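Workshop notebook, September
Hide glue vs. liquid glue for reseating chair joints, continued 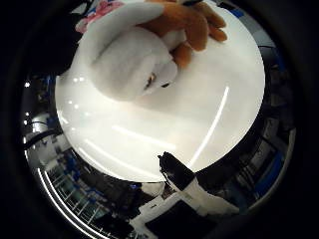 Bullora side: the mix is too thin, go back to one part glue to one and a half parts water by weight and soak overnight before heating. The two-hour soak leaves grit in the middle of the granules and you can feel it when you rub a drop between your fingers. Also the pot has been running hot. Check it with the other thermometer.

Fair on both counts. I checked the pot Monday morning and the dial said 140 F while the probe said 154. So everything glued from that pot is suspect, and I am striking the first set of joints from the table. They are in the box under the bench marked X. Please don't burn them yet, I want to saw a couple open.

Where things stand.

The job is the set from Wojcik, beech side chairs with turned legs and round tenons, every one of them loose at the side stretchers. Before I touch the real ones I want to know which glue I trust on old wood that has had hide glue on it before. The new-wood numbers in the supplier sheets don't help. Old tenons are slightly oval, dirty in the grain, and somebody has usually been in there with yellow glue in the meantime.

Test pieces are cut from the broken chair frames we kept for parts. Tenon diameter is a hair under 5/8, mortise drilled 5/8 in scrap rail stock. I made 54 joints in all. They are split between hot hide glue (mixed here), the Rustik liquid hide glue, and plain yellow glue from the gallon jug. Half of each group got the old glue scrubbed off with warm water and a toothbrush, the other half only got scraped with a knife.

Pull test is the same as last spring. Joint goes in the vise, hook and chain to the lever, hanging scale in line, pull steady until it lets go. The scale is the old one with the sticky needle. Tap it before each reading.

Results so far, not counting the struck set:

Hot hide, scrubbed: best group. Most broke with wood fibers on the tenon. One reading of 993 N, which is the high for the whole run. I pulled that one slowly and I believe the number.

Hot hide, scraped only: lower, and all over the place. A couple let go clean, like there was nothing on them.

Rustik, scrubbed: close to hot hide but with more give before it fails. You can hear it creak for a while. Needs the full day in clamps. I tried pulling 2 of them after a lunch break to see and that was a waste of 2 joints.

Rustik, scraped: fine. Better than I expected. The long open time may let it work into the old residue.

Yellow glue, scrubbed: strong.

Yellow glue, scraped: bad. It did not stick to the old hide glue at all, peeled off in a skin on three of them. This matches what we find inside most of the chairs that come in with yellow glue in them.

I am not going to use yellow glue on the Wojcik chairs whatever the numbers say. The next person has to be able to get them apart.

Things to fix before the second round:

The mortises in the scrap rail were too clean. A real mortise on these has a shoulder of hard old glue at the bottom and a worn bell shape at the mouth. I can fake the bell with a round file. The old glue at the bottom I don't know how to fake, except to drip some in and let it sit a month.

Wood temperature. The shop was 61 F when I glued the first groups and the hot glue was gelling before I had the tenon all the way home. Warm the parts. The heat gun on low is too uneven, it dried out one tenon enough to check the end. Box with the light bulb in it worked better. Leave the parts in there half an hour and work 5 at a time, no more.

Clamping. The band clamp pulls round tenons crooked if the rail is short. Use the bar clamp with the notched block.

Moisture from scrubbing. I let the scrubbed tenons dry overnight by the window. They measured fatter at night and came back down by morning. Anyone who scrubs and glues the same day will get a tight fit that loosens up later. I suspect that is what happened on the Fandel rocker, which came back with the same arm loose.

On the Fandel rocker: arm is off again. Left arm, front post. Steamed it out with the small nozzle, took ten minutes and came apart without marking the finish except a little blushing at the base of the post. Blushing went away with alcohol on a rag. The tenon is undersize now, I can rock it with two fingers. Options are a shaving glued around it or a wedge from the end. A blind wedge makes me nervous in that post, the wall is thin on the outside. Going with the shaving. Cut it from the beech offcut, long grain, plane set as fine as it goes.

Later, same day: shaving is on, wrapped with string and left on the sill. Took three tries. The first split along the length, the second one I wrapped with the taper backward.

Supplies. Granules are low, there is a bit over a pound left in the can. Order the same grade. The stronger grade we tried sets too quickly for one person working alone. Need toothbrushes, nozzle tips, and a scale with a needle that moves.

Second round starts when the bulb box is free. Drawer bottoms are in it now.

Still open: does a pinch of urea in the hot glue buy enough time to skip the warming box? Last time we tried it the joints were fine in dry weather and nobody tested them damp. Put six aside in the basement and leave them until the heat comes on.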